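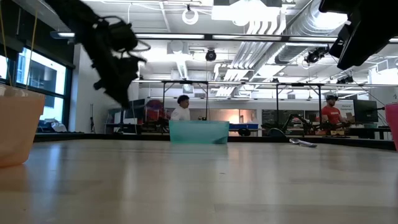

Translucent tubs and a spoon on a wooden table.

The lid drawer

There are 17 tubs in my kitchen and nine lids, and no lid belongs to any of them. I have made my peace with this. My mother kept ice cream cartons, which at least all took the same lid, and you never knew whether you were thawing raspberry ripple or gravy.

Then Clilex came along with its colours, and people in Sirkwood began buying tubs on purpose. The market stall there sells 182 kinds. I went in October for one small square box and came home with a set of four, a salad spinner and a leaflet on stacking.

The leaflet is keen on labels. Write the date, it says, and what is inside. I did this for a month. My freezer now holds a neat row marked "soup?", in my own handwriting, and I still eat toast.

Friends swear by glass. Glass is lovely, and weighs the same as a small dog. I lent my only one to a neighbour, with half a lasagne in it, and have seen neither again.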